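Ruddock Shelf and Tub System
Section 4: Sorting the mixed tub

The mixed tub is for things that have no other place yet. The carton says it will "organize any home in minutes." It won't. Allow an evening, and do Section 3 first.

Before you start

You need the open tub, the label sheet (part 107) and a clear patch of floor or table. The Kamholm lid does not fit this tub, whatever the leaflet in the box suggests.

CAUTION: Take out anything with a blade or a sharp edge before you let children help.

4.1 Filling

1. Set the tub on a flat surface. The wall rail is sold as strong enough for a full tub. We would keep full tubs off it.

2. Put in the strays from one room only. Kitchen and workshop strays will meet in the tub soon enough.

3. Lay long-handled items flat, with the handle along the long side.

4. Stop when the bottom is covered. The printed fill line sits much higher, and if you fill to it you will be digging.

NOTE: Bowls take up more room than anything else. Nest them if you have two the same size. A single bowl on its side slides over its neighbors and hides them.

4.2 Sorting

5. Lift out the largest item first and see what was under it.

6. Sort by where you use a thing. The color tabs supplied with the system are no help with this: a blue bowl and a blue pipe fitting do not belong on the same shelf.

7. Put kitchen items on shelf A. Wash a funnel before it goes there if you can't say what was last poured through it.

8. Put plumbing pieces and scrapers on shelf C.

9. Leave unknown parts, such as loose grilles and covers, until last. Write the date on a label and stick it to the part. If you still can't name it by September, let it go. 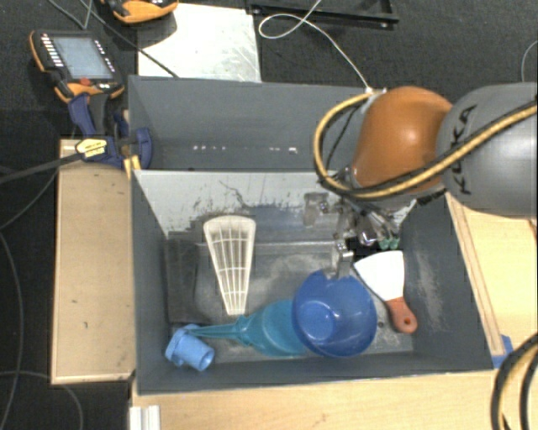

Kulsoom Talpur wrote to us that step 6 falls apart with funnels, as she uses hers in the kitchen and the garage and ends up hunting for it in both. She now gives every funnel a hook by the back door and skips the shelves altogether. We have no better answer. The Ruddock hook strip (part 128) will do the job, and so will a nail.

4.3 If the tub fills up again

10. Repeat steps 5 to 9. Do not buy a second mixed tub, even at the bundle price.

CAUTION: Do not stack open tubs. The rims are described as interlocking, but they will slip if the lower tub is overfilled.

Section 5 covers shelf labels.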